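Work and Automation, Unit 5: What the Arms Leave Behind
Course handout, evening module. Tutor: Rawiri Tawhiri

Please read this before the session and bring one job you know well from the inside, paid or unpaid. A Saturday job from years ago will do. You will need it for the exercise at the end.

1. Where we had got to

Last time we looked at the Verness case, the mail-order returns firm with sites at Patstead and Tirnance. Verness takes back household goods and soft furnishings on behalf of shops, checks them, folds or repacks them and sends them on. The work is done at benches. It is light, fiddly and badly paid, and the firm has trouble keeping people in it past December.

The company's plan, as given to staff, was to put two-armed robot stations on what it calls basket work: taking things out of baskets, putting things into baskets, and laying them straight. The staff briefing said the stations would "free colleagues for higher-value tasks". We spent a good part of the session asking what those tasks were. The briefing doesn't say, and neither could the manager who came to speak to us, though she was generous with her time and I don't want to be unfair to her.

2. The trouble with the word "task"

Most forecasts about automation begin by cutting a job into tasks. Each task is marked as one a machine can do or one it can't, and the marks are added up. Whoever does the cutting has a great deal of power over the answer.

Take the basket. On the Verness job sheet it is one line: "place item in basket". Ask a bench worker at Patstead and you get something longer. She looks at the item. She feels whether it is damp. She notices that the bag has split, or that there's something else in it, or that this is the third one back this week with the same fault. She tells the person next to her. She puts it in the basket. Only the last of these is on the sheet, so only the last of these was costed.

I would ask you to be suspicious of any figure that comes out of such a sheet. Verness's own was that a station would save 70 bench hours a week at each site. When we asked how many hours had been set aside for loading the station, clearing it and checking what came off it, we were told this was "absorbed by the team". Absorbed work is still work. It has only stopped being written down.

3. Looking at the work itself

Before reading on, spend a few minutes with the two pictures. Try to forget the word "robot" and think about the goods. Soft things are awkward. They have no fixed shape, they fold over on themselves, and thin plastic is worse than cloth. A person deals with this without thinking about it, which is one reason it is paid so little. 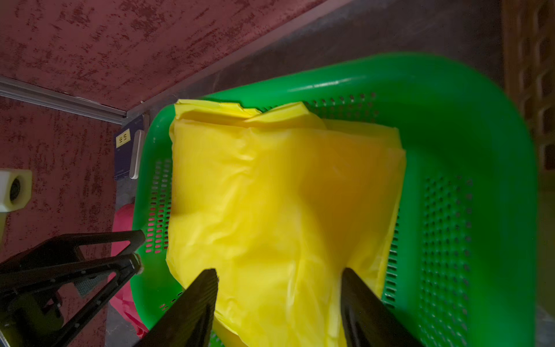
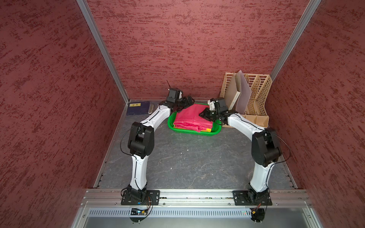
Fig. 5.1. Basket work at a two-armed station. First picture: gripper fingers at yellow plastic in the green basket. Second picture: both arms over a folded pink cloth in a green basket.

Questions to carry into the session: Who decides what goes on that surface, and in what state? Who would notice if the wrong thing were in the basket? If the fold is poor, whose name goes against it?

You can't answer any of these from a picture, and I'd say you can't answer them from a sales demonstration either. A demonstration shows you a moment in which the arms are at the work. It leaves out the hours on both sides of that moment.

4. What changed at Tirnance

The following comes from talks with bench staff. It is a small group and they don't all agree, so treat it as evidence of a modest kind.

Breaks. Bench workers used to take a breather when a batch was done. Station minders are asked to stay within reach in case of a stop. The rest is the same length on paper, but it now falls when the machine allows it.

Talk. The old benches faced each other. Minders stand side by side, facing the stations. Two people raised this before they raised pay.

Skill. Minders were given a morning's training and the same grade. Within a few weeks they could tell which bags would give trouble and were sorting them out beforehand. That is a skill, and the firm relies on it. It has no name on the grading scheme.

Blame. A slow batch used to be the team's problem. Now there is a log of stops, with the minder's initials beside each one. The log was meant for the engineers — so everyone was told — but it was brought into a review meeting all the same.

Against this, some things improved. Two older workers said their hands and shoulders were better. One younger man liked the stations and wanted to learn to set them up. He was told the setting up is done by the supplier.

5. McPhee's objection

McPhee, in the reader, pp. 262 onwards, argues that critics like me compare the new job with a rosy version of the old one. It's a fair point. Bench work was dull, and nobody should be asked to defend it out of sentiment. Where I part company with McPhee is the next step, that a dull job partly taken over must leave a better job behind. It may leave the dullest part, waiting, and add a log.

6. Exercise

Write up to 1000 words on the job you have brought. Set down the official list of tasks, as an employer would write it. Then set down what was really done in one ordinary hour. Mark the places where the two lists don't meet, and say who would pick up that work if the official list were given to a machine.

Hand in by June 8, 2026. Handwritten copies are fine if I can read them.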